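急募 発送・検品スタッフ（パート・アルバイト） 北倉庫

Drekexです。輸入の毛糸と手芸用品を扱っている小さい会社。ネット通販が中心で、あと手芸店さんへの卸を少し。今回は倉庫の人を募集します。急ぎです。秋物の入荷が始まる前に決めたい。

前に出した募集を見てくださった方へ。あれは事務の募集で、もう締め切りました。今回は別の枠なので、前回応募された方ももう一度どうぞ。

仕事の中身

注文票を見て棚から毛糸を集める、色番とロットを確認する、袋に入れる、箱に詰める、送り状を貼る。だいたいこれの繰り返しです。午前はピッキング、午後は梱包と返品処理が多め。入荷の日は全員で荷受けをします。

ロットの確認がいちばん大事です。同じ色番でもロットが違うと編んだとき段になって見える。セーター一着分を注文されたお客様に二つのロットを混ぜて送ってしまうと、まず返ってきます。混ぜるしかないときは先にメールで聞く。黙って混ぜない。ここだけは急いでいても守ってください。

扱う糸はおもに三系統。Weserが太めの羊毛、Dalenが靴下用の細い糸、Culhamが綿と麻の混紡。ラベルの読み方は初日に教えます。最初は全部同じに見えると思いますが、触っているうちに分かるようになります。編み物の経験は要りません。あると話は早いです。

細かい仕事もあります。

・かせの糸をほどいて玉に巻き直す（巻き機あり、手回し）
・色見本帳の糸を切って貼る
・ボタンの小分け、袋詰め
・編み針の号数チェック。曲がりがあればはじく
・返品された糸の状態確認。におい、ほつれ、ラベルの有無
・棚札の書き換え
・月末の棚卸し

棚卸しは月の最終営業日。この日だけ終わりが一時間ほど遅くなることがあります。残業代は出ます。出られない方は面接のときに言ってください、調整しまう。

勤務時間

平日、九時半から四時半のあいだで4時間以上。週3日から。曜日は固定でも、月ごとに出してもらっても大丈夫です。シフトは前の月の二十日までに希望を出してください。土日祝は休み。ただし秋のセールのときだけ土曜に出てもらう週があります。代わりに平日どこかで休みを取ってください。

子どもの行事、通院、介護、そのへんの休みは普通に取れます。当日の急な休みは電話で。メールだと朝は気づかないことが多いです。

時給

募集要項を取り寄せていただくとそこに書いてあります。試用期間中も同額。交通費は実費、上限あり。自転車通勤の方には駐輪場があります、屋根つき。車は台数が少ないので先に相談してください。

社員割引あり。在庫処分の糸は、もっと安くなります。これ目当てで入った人もいます。それで全然かまいません。

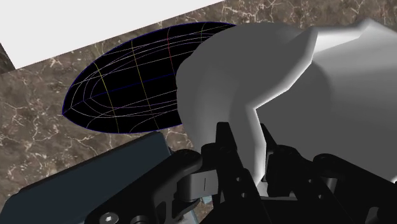 服装は動きやすければ自由です。ただ、引っかかるものは避けてください。指輪、長いネックレス、マジックテープのついた上着など。糸はすぐ引っかかります。エプロンは貸します。靴は底のすべらないもの。冬は足もとが冷えるので厚めの靴下をおすすめします。

香水、香りの強い柔軟剤はなしでお願いします。羊毛はにおいを吸うので、そのままお客様のところに届いてしまう。ハンドクリームは無香料なら可、塗ってすぐは糸を触らない。たばこは敷地内全面禁煙です。猫や犬を飼っている方ももちろん歓迎ですが、出勤前にコロコロを一回かけてきてください。アレルギーのお客様がいます。

体力のこと

見た目より力仕事です。毛糸は軽いと思われがちですが、箱でくるとそれなりに重い。重い箱は台車を使うか二人で持ちます。一人で無理に持たない。高い段の棚は踏み台を使います。立っている時間が長いので、そこは覚悟してください。座ってできる作業（小分け、見本帳）は交代で回しています。

羊毛でかゆくなる方は応募前に一度手芸店でウールを触ってみてください。薄手の手袋をしてもらってもいいですが、それでもつらい方がときどきいます。

夏は空調がありますが、荷受け口のあたりは暑いです。水分は自由に取ってください、ただし飲み物は棚の近くに持ち込まない。ふたつきの水筒で、休憩用の机に置く。

一日の量

ふだんの日で出荷は250件前後。セール中はもっと増えます。入ってすぐの人に速さは求めません。最初の一か月は正確さだけ見ます。急いで間違えるより、ゆっくりで合っているほうが助かります。あとから直すほうがずっと時間がかかるので。

パソコンは在庫の画面を見る、数字を打つ、印刷する、くらい。難しい操作なし。ハンディの読み取り機も使いますが、これはすぐ慣れます。たまに海外の仕入先の納品書が英語できますが、読むところは決まっています。色番と数だけ。

こんな方に

こつこつ型の人。色の違いを見るのが苦にならない人。数字の見まちがいが少ない人（7と1、3と8のような手書きの伝票がまだあります…すみません）。分からないときに聞ける人。年齢、学歴、職歴は問いません。ブランクのある方、学生さんも可。学生さんは試験の期間に休んでもらって構いません。

おしゃべりは、ほどほどなら。ラジオをかけています。静かなほうがいい方は奥の作業台へどうぞ。

休憩

お昼は四十五分。冷蔵庫、電子レンジ、湯沸かしあり。近くに食べるところは少なくて、たいていみんな持参です。パン屋が歩いて行けるところに一軒あります、ただし水曜定休。昼休みに編んでいる人もいます。編みかけを置いておく棚も用意しました。

応募の方法

履歴書（写真は不要）と、希望の曜日・時間を書いたメモを郵送か持参、またはメールで。メールの件名は「倉庫スタッフ応募」。件名がないと迷惑メールに入ってしまうことがあります。志望動機は一、二行でけっこうです。手書きでもパソコンでもどちらでも。

書類が着いたら、三営業日以内に連絡します。連絡がないときはお手数ですがお電話ください、届いていないかもしれません。

面接は倉庫でやります。三十分くらい。そのあと希望の方には作業を少し見てもらって、糸のラベルを読む練習を一回。試験ではないので気楽に。普段着で来てください、スーツだと毛がつきます。

募集人数は3名。うち1名は午後まで入れる方だと助かります。決まりしだい締め切ります。掲載日は2026-07-11、開始日は相談ですが早いほうがありがたいです。

よくある質問

扶養の範囲内で働けますか。はい。そういう方が多いです。時間の調整は年の後半にばたばたしないよう、早めに言ってください。

掛け持ちは。可。ただし同業の通販だけはご遠慮ください。

見学だけでもいいですか。いいです。平日の午後、前日までに電話をください。入荷日は荷受け口がふさがるので避けてもらうことになります。

編み物ができないと話に入れませんか。そんなことないです。編まない人もいます。

在宅でできる仕事はありますか。今回はないです。見本帳の貼りつけを在宅に出すことは検討中で、決まったらまた募集を出します。

長く続けられますか。六か月ごとの更新で、特に問題がなければ続けてもらっています。時給の見直しは年に一度、六月。社員になった人も前にいますが、約束はできません。

アクセス

駅からバス、北倉庫前で降りてすぐ。バス停の名前がうちの倉庫と同じで紛らわしいのですが、うちの倉庫は道の反対側、青いシャッターのほうです。隣の運送会社さんの敷地を通り抜けないでください。トラックが出入りして危ないです。雨の日はバスが遅れがち。遅れた分は遅刻扱いにしません、ひとこと電話だけ。

電話は平日十時から四時。お昼は出られないことがあります。留守電に名前と番号を残していただければ折り返します。

応募書類は返却しません、選考が終わったら裁断します。返してほしい方は切手を貼った返信用封筒を同封してくださいい。

Drekex 北倉庫 採用係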